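Zandance Brings Back Used Metal Kitchenware With the Folell Shelf

Polished bowls, lids, pots and serving pieces go on sale in October at the Schouten store

FOR RELEASE IN OCTOBER

Zandance, a seller of household goods, will open a permanent section for used metal kitchenware in its Schouten store this October. The section is called the Folell Shelf. It will carry bowls, lids, saucepans, colanders, teapots and serving dishes that have been taken in from customers, cleaned, checked and polished by hand.

The opening stock is 721 pieces. Most came in over the spring and summer, when the store ran a drop-off counter next to its regular returns desk. Customers could leave any metal kitchen item in exchange for store credit, whether or not it had been bought from Zandance. Items that could not be restored were sent on for scrap metal.

"People bring us things they have had in a cupboard for years," said Villads Briem, who manages the Schouten store. "A mixing bowl with a dull surface is still a good mixing bowl. Once it has been cleaned and polished, somebody will cook with it again."

How the pieces are prepared

Every item on the Folell Shelf goes through the same steps. It is washed first, and any old labels or glue are taken off. Then it is looked over for cracks, loose handles, sharp rims and worn plating. Pieces that touch food and have plating coming away are set aside and not sold. Handles are tightened or replaced where the right part can be found.

After that comes polishing, which is done at a bench at the back of the store. Small dents are left alone in most cases. Pressing them out can thin the metal, and Zandance would sooner sell a bowl with a small dent at a lower price.

Polishing is done with Ullex, a cream that Zandance has sold in its stores for several years. The cream is rubbed on with a soft cloth, left to haze over, and wiped off with a second cloth. The piece is then washed again in hot water with dish soap and dried right away so that it does not spot.

"The last wash matters as much as the polish," Briem said. "If you skip it, you get a film on the inside and you will taste it. We tell everyone who buys a jar the same thing."

What is on the shelf

Bowls make up the largest group and come in sizes from small prep bowls to wide ones for bread dough. Lids are sold on their own as well as with pots. Customers looking for a lid are asked to bring the pot with them, or to measure across the inside of the rim. A tape measure hangs at the end of the shelf for anyone who brings the pot along.

Saucepans and stockpots are sorted by the kind of stove they work on. Each one has been tested with a magnet, and those that will work on an induction stove carry a green tag. Teapots, sugar bowls, ladles and serving dishes are kept together on the top two rows.

Prices are written on a paper tag tied to the handle or taped to the base. The tag also gives the size, the condition and any marks the buyer should know about. Knives, electric appliances and nonstick pans are not part of the section and will not be accepted at the drop-off counter.

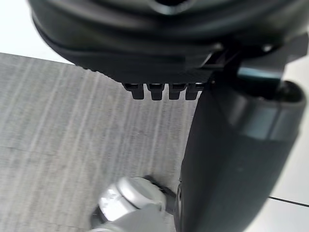
Silver-toned metal and a pale surface. Photo: Zandance

Drop-off and store credit

The drop-off counter will stay open after the Folell Shelf begins. Customers may bring in up to 10 items per visit. Items should be empty and free of food, but they do not need to be polished. Staff look at each piece while the customer waits and offer credit on the spot. Credit can be used on anything in the store, including new goods, and does not expire.

Anything the store cannot use can be taken home again or left for scrap. No credit is given for scrap.

Polishing demonstrations

To mark the opening, Zandance will hold short polishing demonstrations at the front of the store each morning at 11 during October. They take roughly half an hour and are free. Visitors may bring one piece of their own to work on. Cloths and Ullex cream will be supplied, and there is a sink for the final wash.

The demonstrations will cover everyday stainless steel, aluminum and silver plate. Copper needs a different product and will be left out for now. Visitors with lacquered pieces should ask before they start, as polish can take the lacquer off in patches.

The first 100 visitors will receive a polishing cloth and a printed care card. The card has the washing and drying steps on one side and a list of things to keep off metal kitchenware on the other, including steel wool, chlorine bleach and salt left to stand in cold water.

Returns

Items from the Folell Shelf can be returned within the same period as new goods, with the paper tag. A lid that does not fit may be exchanged for another one of the same price — the tag is needed for this too.

About Zandance

Zandance sells kitchenware, storage goods, cleaning supplies and small furniture. It has 94 employees. The Schouten store is the first to carry a used section, and a decision on other stores will be made after the winter.

Press contact

Villads Briem, Store Manager, Zandance Schouten
Pieces from the Folell Shelf can be borrowed for editorial photography. Please ask at the store's service desk.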